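Trinkwasser-Installation: Was bei längerem Leerstand zu beachten ist

Technische Mitteilungen, Ausgabe September

In mehreren Objekten in Sakow und Tustow standen über den Sommer Wohnungen und Gewerbeeinheiten leer. Mit der Wiederbelegung stellen sich erneut die bekannten Fragen zur Stagnation in Trinkwasserleitungen. Die folgenden Hinweise gelten für alle Liegenschaften im Bestand und ersetzen das Merkblatt aus dem Vorjahr.

Als Leerstand im Sinne der Betriebsanweisung gilt jede Nutzungsunterbrechung, bei der an einer Entnahmestelle kein regelmäßiger Wasserwechsel stattfindet. Maßgeblich ist die einzelne Entnahmestelle. Eine Wohnung mit genutzter Küche und stillgelegtem Gäste-WC ist also teilweise betroffen, auch wenn der Wohnungszähler Verbrauch ausweist.

Die Spülung erfolgt strangweise, beginnend an der Entnahmestelle, die dem Hausanschluss am nächsten liegt. Kalt- und Warmwasser werden getrennt gespült. Strahlregler sind vorher abzuschrauben, Duschschläuche abzunehmen und separat zu reinigen. Gespült wird bis zur Temperaturkonstanz, für den Kaltwasserstrang mindestens jedoch 6 Minuten bei voll geöffneter Armatur. Eckventile bleiben dabei ganz offen - halb geöffnete Ventile sind die häufigste Ursache für unvollständigen Austausch in den Anschlussleitungen.

Im Objekt Tustow sind die Steigleitungen teilweise noch mit Entleerungshähnen alter Bauart ausgerüstet. Diese Hähne werden nicht zum Spülen verwendet. Tropfende Exemplare bitte mit Strangnummer melden, sie werden im Zuge der Instandsetzung durch totraumfreie Ventile ersetzt. Die Arbeiten führt die Firma Koutsoukos aus, vorgesehen sind 2 Stränge pro Woche. Die Absperrung beginnt jeweils um 8 Uhr und wird durch Aushang angekündigt.

Für die Dokumentation steht in Brovo ein überarbeitetes Formular bereit. Einzutragen sind Entnahmestelle, Beginn und Ende der Spülung sowie die Endtemperatur kalt und warm. Das Feld »Bemerkungen« ist kein Pflichtfeld, sollte aber bei Trübung, Geruch oder auffällig geringem Durchfluss ausgefüllt werden. Papierprotokolle werden noch bis zum Jahresende angenommen, danach nur noch Einträge im System.

Rückspülfilter hinter dem Hauszähler sind nach Abschluss der Spülung zu betätigen - bei Objekten mit mehreren Einspeisungen an jedem Filter. Der Differenzdruck wird vor und nach dem Rückspülen abgelesen und in dasselbe Formular übernommen. Bei einem Restwert von über 300 mbar ist der Filtereinsatz zu tauschen.
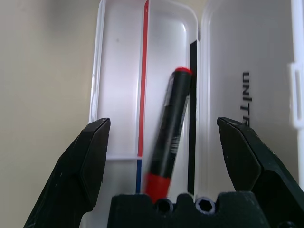 Lesezeit: 2 Minuten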